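Keep the clumsy takes

Most teams collecting robot demonstrations throw out too much. I did it myself last September. We recorded 200 runs of changing the refill in a plug-in mosquito heater and I binned 123 of them for looking untidy.
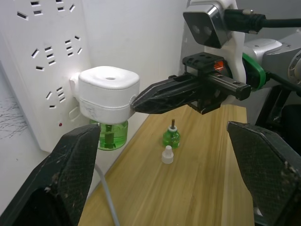
The job is dull, and that suits me. A bottle comes out, a cap comes off, another bottle goes in. Each step has a small way of going wrong, and a person at the controls fixes it without thinking. Those fixes are what a learner needs to see.

At Drosum, where I run collection, the rule used to be one smooth motion or delete. The policy trained on those runs looked lovely until it was slightly off - then it had no idea how to get back.

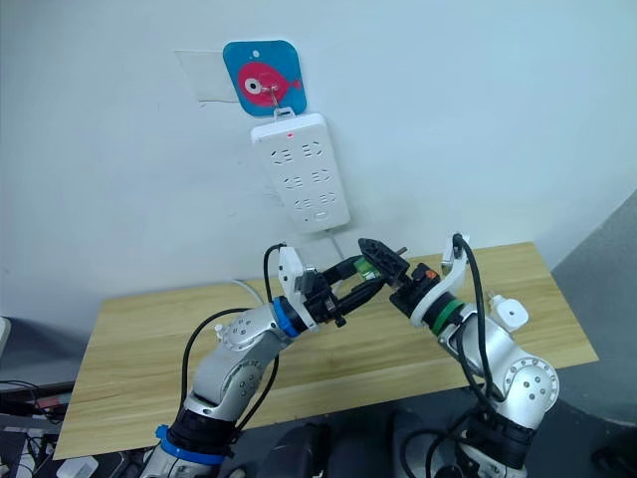 Two-armed work makes this worse. Both grippers have to agree on where a small part is, and a centimetre matters. Operators pause, back off and try another angle. I'd label those pauses and keep them.

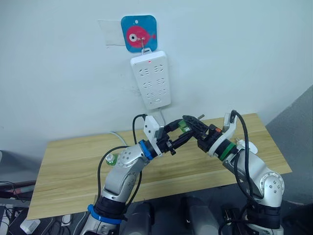

Should failed runs go in as well? Only if they're marked as failures, and kept apart from the slow ones that got there in the end.

People argue that messy data teaches messy habits. Some of it will. I would still sooner trim a bad habit later than go back and record a recovery we had and wiped.
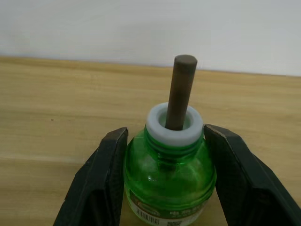 A wick is thin and the opening it goes into isn't generous, so I'd start there. Ask operators to come in crooked on purpose for part of each shift, and pay them the same for it.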